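Home Ask Topics History Log in
Search questions Go

Was the salt tax in Varneo really what set off the revolt? 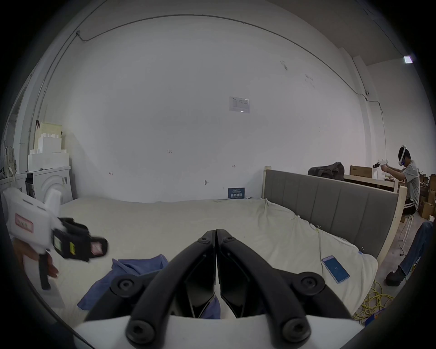

Posted in February by Rosimeire Cavalcanti

I'm reading up on old Varneo for a family history. One book says the revolt of 1511 started because the duke doubled the salt tax. Another barely mentions salt and blames the grain seizures at Tellon. Which one is right? My ancestors were salt carriers, so it matters to me.

2 answers

hillroad7
Both, more or less. The salt tax went up first and people grumbled but paid. Then the duke's men took grain from the Tellon storehouses in late winter and the fighting started there. The town roll lists 388 households fined afterward, and many of them were carriers, so your family may be in it. Look for the printed edition by Teixeira. The index is poor, so go by parish. Spellings change from page to page. Also check whether your first book is using the duke's own letters. He blamed the salt carriers for everything and some writers just copied him.

Hotitz
it was the tax. its always the tax. we did this in school

Comments (1)
Rosimeire Cavalcanti: Thanks, my library can order the Teixeira. The first book does quote the letters a lot.

Related questions Ask your own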